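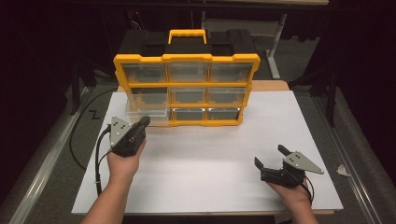
手持夹爪工位每次开工前，最先该检查什么？

先检查两只夹爪的指尖开合零位，再检查线缆的走向和余量。零位偏了，后面记录的开度数据都要重新换算；线缆余量不够，手腕转到大角度时会被拽住。

首页 > 技术报告 > Cornitcombe 工位 > 第3节
摘要 正文 附录 参考文献 下载

3 工位的搭建与日常维护

3.1 台面与框架

Cornitcombe 工位从五月开始搭建，前后改过三版，现在这一版用起来非常顺手！工作区两侧是铝型材导轨，台面上铺一块白色哑光板，木质桌面只在前后露出窄窄的边。第一版没有铺板，木纹和夹爪的阴影混在一起，分割效果很不稳定；换上白板以后，同一套参数几乎不用再调。白板不用螺钉固定，四角贴防滑垫，每次换任务时重新对齐基准线，对齐误差超过限值就整块取下重放。

工位的布置见图3。操作对象是一只九抽屉收纳盒，黄色框架，透明抽屉，三行三列，立在白板靠后的位置，左下角的抽屉处于部分拉出的状态。我们特别喜欢这个对象：抽屉行程短，外形重复，位置却各不相同，对夹爪的标定是很直接的考验。底排抽屉离台面近，夹爪外壳容易碰到白板，标定稍有偏差马上就能看出来。

图3 双手持夹爪与九抽屉收纳盒，左下抽屉部分拉出。

3.2 夹爪的标定

两只夹爪都是黑色外壳，外侧各装一块带小孔的灰色三角形金属板。标定分两步进行。第一步将手指完全闭合，读取编码器数值，写入零位；第二步夹持标准块，检查开度读数。左右两只分开做，参数文件也分开存放。早期我们图省事共用一份参数，结果右侧夹爪的开度始终偏小，查了整整两天才发现问题出在文件上（这两天倒也没白费，顺手把读写脚本重构了一遍）。

三角板的紧固件每完成300次操作复拧一次。我们起初定的是400次，后来在维护记录里看到，有几次漂移恰好出现在后段，于是提前了这一步。改动很小，效果却让人高兴：此后累计1,102次操作，再没有因三角板松动而中断采集。

3.3 线缆

线缆是整个工位里最费心思的部分。夹爪的黑色线缆从手边向下绕行，要留出一个松弛的弯，长度以前臂完全伸展时不绷紧为准。落到灰色地毯上的线也留有余量，不要压在支架脚下。

线缆接头采用 Zullitz 的锁紧式插头。Tetsuya Higuchi 建议在插头后方加一段软护套，我们照做以后，偶发掉线基本消失，日志也干净了许多。更换护套时须断电，先拆左侧，测通后再拆右侧，两侧不同时拆开。

3.4 日常检查与故障处理

开工检查按固定顺序进行：白板对齐、夹爪零位、三角板紧固、线缆余量、时钟同步。整套流程熟练后几分钟就能做完，检查表随数据一起归档。若零位读数跳动，先清洁指根滑槽，再重启控制板；仍不恢复时，换上备用夹爪，故障件送检修台。检修台上拆机只用手动螺丝刀，外壳螺钉拧到贴合即可，过紧会使滑槽变形，闭合时出现肉眼难以察觉的卡滞。

2020年7月20日，星期一，我们给检查程序加上了零位自动比对，超差时直接禁止开始记录。该版本上线后共采集366段数据，开度曲线的起点都落在限值以内，看着它们整齐地叠在一起，实在令人振奋。尚待解决的是时钟同步：两只夹爪长时间运行后仍有缓慢的相对漂移，目前靠每段开始前重新对时来处理，补偿方法见附录B。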